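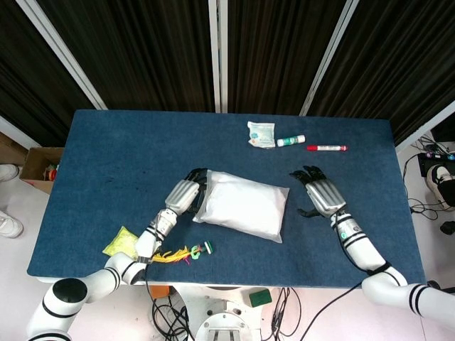

홈 | 생활 | 정리·수납 | 도구 | 지난 호

작업대 위의 잡동사니, 분류보다 회수 경로가 먼저다

풀, 마커, 스펀지, 고양이 낚싯대, 흰 비닐 포장. 용도가 전혀 다른 물건이 한 테이블에 모이는 일은 어느 집에나 있다. 수납 컨설팅 사무소 라사우(Lasau)의 토베 포그는 이런 상태를 '혼합 적치'라고 부른다. 품목 수가 적어도 돌아갈 자리가 제각각이어서 정리 시간이 길어진다.

포그가 권하는 순서는 부피에서 시작한다. 베개처럼 부푼 비닐 포장은 면적을 가장 많이 차지하므로 먼저 치운다. 압착된 봉합선이 있는 포장은 그 선을 위로 세워 보관한다. 눌러서 공기를 빼려 하면 봉합부에 하중이 몰린다. 개봉 전이라면 형태를 유지한 채 상자에 한 겹으로 넣는다.

필기구와 접착제는 성질이 다르다. 고체 풀은 뚜껑을 끝까지 닫고 세워 둔다. 마커는 눕혀 보관하는 편이 무난하다. 양쪽 촉이 있는 제품은 세우면 잉크가 한쪽으로 치우친다. 두 품목을 한 통에 꽂아 쓰는 가정이 많지만, 칸막이가 있는 얕은 서랍이 관리하기 쉽다.

스펀지는 문구와 같은 칸에 넣지 않는다. 표면이 거친 스펀지는 건조 상태를 확인한 뒤 통풍되는 선반으로 옮긴다. 구겨진 소형 포장지는 내용물 유무부터 본다. 비어 있으면 버리고, 남아 있으면 입구를 접어 집게로 고정한다.

깃털 달린 고양이 장난감은 별도 취급 대상이다. 노란 술 장식처럼 가는 소재는 다른 물건에 눌리면 결이 꺾인다. 손잡이를 아래로 하여 긴 통에 꽂거나 고리에 건다. 고양이가 닿는 높이는 피한다. 줄이나 깃털은 삼킬 위험이 있다.

바닥재도 작업 속도에 영향을 준다. 남색 펠트 매트는 흰 포장이나 밝은 색 소품과 대비가 커서 작은 물건을 찾기 쉽다. 마커 같은 원통형 물건이 잘 구르지 않는 점도 유리하다. 단점은 보풀과 먼지다. 섬유 관리 공방 율레티(Julletti)의 할도라 에스킬센은 매주 금요일 작업이 끝나면 점착 롤러를 한 방향으로만 민다. 물세탁은 수축을 일으킬 수 있어 취급 표시를 먼저 확인한다.

라사우의 기준으로 한 번에 다루는 물건은 6개 이하다. 그 이상이면 테이블을 2구역으로 나누고, 먼 쪽에는 문구, 가까운 쪽에는 청소용품과 반려동물 용품을 둔다. 각 구역을 비운 다음 매트를 걷는다.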